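Small-object sorting list opens at Plulden toy library

PLULDEN, 2024-09-01. The Dimaculangan Toy Library has begun re-cataloguing its loose small parts, a collection of 754 pieces that until now had been held in unlabelled tubs behind the front counter.

Each piece is entered by shape, colour and finish. Striped and glossy items are listed apart from plain ones, as they show wear sooner and are inspected more often. The purple and cream striped ornament, narrow at the top with a plain cream knob, falls in the first group. 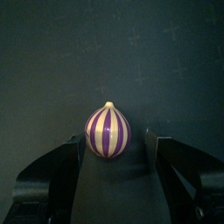 Haiyan Yu asked whether families would still be able to borrow mixed tubs once the list is complete, and was told that they would, with a limit of 17 pieces per loan.

Entries are made at a dark tabletop against a black curtain, which keeps stray colour out of the record. Footwear, crockery and trays are grouped under household play. Toy shoes are recorded singly unless a matching one is found within 21 days, after which the entry is closed.

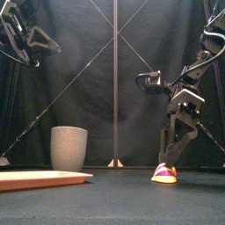
Speckled cup, peach-coloured tray and pink and yellow toy shoe on the sorting table.

Almost a third of the collection has been entered. Remedios Quiambao, who drafted the list, set four size classes, the smallest of which is not lent to households with children under three.
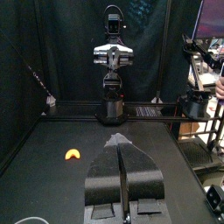
Naming has been the slowest part of the job. Donated pieces seldom arrive with their original sets, and two people will often give the same item different names. The list therefore allows a provisional entry by form and colour. An orange and yellow crescent, which could be read as a banana or a bean, can be filed as "crescent, two-colour" until a set is matched to it. Provisional entries will be reviewed at the end of September.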